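Does Background Music Help You Study? A Second Look at a Popular Claim

Divya Kamath and Tharun Annamalai
Course project, Research Methods
Advisor: Lurdes Nogueira
2022-01-20

Why we picked this

Every student we know has a study playlist, and most will tell you it works. When we asked how they knew, the answers were mostly that it felt like it worked. Our own section is full of people who wear headphones from the minute they sit down, both authors included. We wanted to see if the claim would survive a simple test that we could afford to run in one term.

We went in doubtful and we should say so up front. A reader who thinks we found what we wanted to find is welcome to look at the weak points listed near the end.

What we did

We recruited 30 students from the first-year dorm, Sindale Hall, through a sign-up sheet by the mailboxes. Each person did the same kind of task on 2 separate evenings: read a passage of plain nonfiction, wait through a short break, then answer 12 questions from memory. One evening was silent. The other had instrumental music played through headphones at a volume the person chose. Half the group had the silent evening first.

The passages came from an old reading workbook. One was on the history of canals and one was on salt. We picked them for being dull, on the theory that nobody would already know much about either. This was a mistake in one case, as a participant had written a paper on canals in high school. We kept her scores in and marked them.

People also filled out a short form saying how well they thought they did. We added this late, after Periklis Konstantinidis in our section asked why we were measuring memory when the claim people really make is about focus. He had a point. We never came up with a good way to measure focus, so the form is the closest we got.

What we found

We did not find that music helped. Scores on the two evenings were close enough that we would not bet on either one. Some people did better with music, some did worse, and when we split the group by who had music first, the second evening tended to look better no matter what. That looks to us like practice. If we had given everyone silence first and music second, we would have been able to write a very cheerful report, and we suspect some of the ones we read online were made that way.

The forms were more interesting. People who said before the test that they always study with music rated their music evening higher than their silent one. Their scores did not follow. Feeling good about a study session and learning from it may be two different things, but a group this small can't settle that and we don't claim it does.

About the sources

We read a lot of web pages that said music raises test scores. Very few of them linked to anything. When they did, the link often led to another page saying the same thing. One article mentioned a study with 216 subjects, and we spent most of an afternoon trying to find it. We couldn't. It may exist. We left it out, and we would ask anyone who repeats that number to say where they got it.

Raghavendra Panicker, who read our draft, thought this section was too harsh on people writing for a general audience. We softened two sentences and left the rest.

Weak points

Students picked their own volume, so "music" meant different things to different people. The dorm study room is not quiet on any evening. The sign-up sheet probably drew people who already had opinions about the topic. Our passages may not have been equally hard, and we only checked by asking each other. The break before the questions was short, so we can't say anything about what people remember a week later, let alone at finals.

Next steps

We would like to repeat this in February with new passages and a longer break, and with one volume for everybody. We would also write down what result would change our minds before we start, which we failed to do this time. Until then our advice is to keep the headphones if you like them and stop telling your roommate they improve your grades.

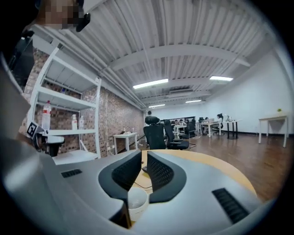
Light wooden tabletop with a rounded edge.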